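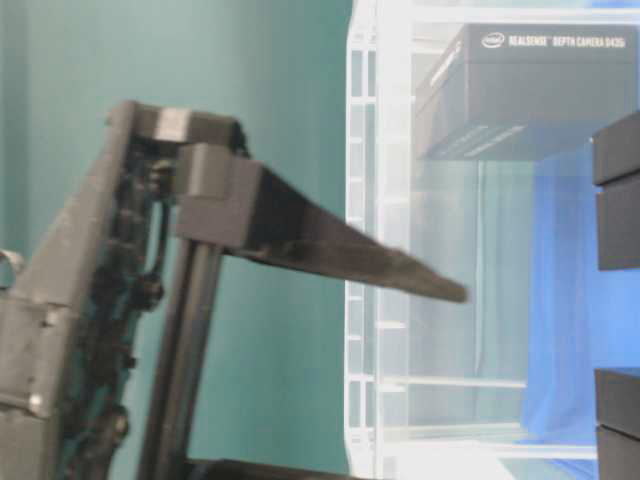
the teal wall with the see-through white shelving on the right

tuldale_attic
So the craft room finally has a color! I went with a muted blue-green and I am so happy with it I keep walking in there just to stand around. It was beige for years (landlord beige, you know the one) and I never wanted to sit down and sew in it. Question for you all: the white plastic shelves stay or go? My sister says they look like a dorm room. I kind of love how the light gets into them.

Raju1207
Stay!! That green with white is so fresh. What paint is it?

tuldale_attic
Zerkier, eggshell finish, mixed at the little store on our corner. Two coats and I still have a third of the can. I lost the lid with the color name on it so please don't ask me for that, I'm going back with a chip of the wall.

bralik_mender
Going to disagree with Raju. I had plastic shelving in my sewing room for three years and the middle shelf sagged under my fabric every summer. Also if you can see through it you can see all your mess through it. Get wood, paint it the same green, done.

Raju1207
Depends what you put on it though. Yarn weighs nothing!

bralik_mender
Yarn weighs nothing until you own 20 sweaters' worth of it.

tuldale_attic
Ha, okay, fair. The heavy stuff (quilting cotton, the big scissors, my pattern books) is in the closet anyway. Shelves would be for yarn, ribbon and the felt scraps I can't throw out.

Justinas Strazds
I'd keep them. I have a similar color in my hallway and tried a dark bookcase against it first, and the whole end of the hall went gloomy by 4 pm. Swapped it for something pale and it felt a foot wider. Try felt pads or a strip of cork behind the back edge so it doesn't rub the new paint. Eggshell marks easier than people think, and let it cure a few weeks before you push anything up against it.

tuldale_attic
Oh good point on the curing, I painted in early July so I should be close. Cork strip is going on the list!

bralik_mender
Cork is smart. I still say wood, but I'll admit the color is great. Does it go darker at night? Mine turned almost gray under the ceiling light and I had to change all the bulbs.

tuldale_attic
A bit, yes, more blue than green after dinner. I like it both ways! Going to try a warmer bulb in the desk lamp and see. Will start sorting yarn tonight, lightest colors on top I think, unless somebody has a better system?

Raju1207
By weight, then by color. Trust me, you'll want all the sock yarn in one place.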